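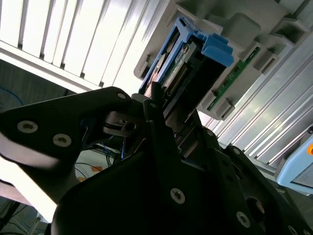

Summer heat and home storage boxes do not mix. Every June I get the same emails, drives running hot, fans howling, files gone, so here are my tips in one place. First one is dust. Get it out before you do anything else. Shut the box down properly, pull the plug, then take the drives out one at a time. Most bays are plastic and the drives ride in a caddy, like the blue one in its light gray bay, and the caddy should move with light finger pressure. If it fights you, stop and look for a latch. Don't lever it with a screwdriver, I cracked a Pruker that way and the replacement part cost more than the drive.

Number the caddies. Masking tape, pencil, 1 at the top. Do it before you pull the first one. Not after.

Cleaning. Soft paintbrush, the cheap kind, and a vacuum held a hand's width away. Hold the fan blades still with a finger while you brush. Canned air is OK outdoors, short bursts, can upright. No wet wipes anywhere near the connectors.

Screws. An egg carton works great, one cup per step. Torx heads need the right bit - a flat blade "sort of" fits and then you have a round hole forever. Magnetic dish is fine too, just keep it away from the drives if you're nervous about it. I am.

Where to put the box. Not in a window. Not on carpet. Not in the closet with the water heater, which is where mine lived for 7 years. A low shelf in a hallway is good. Leave a gap at the back you can get your whole fist into. Blinds down in the afternoon if the room gets sun, makes a real diffrence upstairs.

Humming? Cork tile under the feet. Or cut up an old mouse pad. The Skov boxes are the worst for this, thin side panels, they buzz against anything. A strip of felt down the inside of the panel fixed mine.

Cables - label both ends. Bread bag tags are perfect, write on them with a laundry marker. Velcro not zip ties, you will want to undo it.

Backups, yes I know. A second copy in the same box is not a backup. Mine goes on a plain external drive that lives at my sister's place over in Flevthorpe, swapped when I visit. I had 2,000 photos on one old disk and got back all but 131 of them. The missing ones were the Stundness trip of course. Check the copy by opening a few files at random, big ones and old ones, not just the folder list.

Old drives. Don't toss them in the kitchen trash. Wipe first, then the electronics bin at the recycling center. Keep one or two empty caddies though, they get discontinued fast and the used ones are overpriced.

Write the date of the last cleaning on tape inside the door. Mine says July 2019 now, and it had been way to long before that.

Next up, getting candle wax out of a tablecloth.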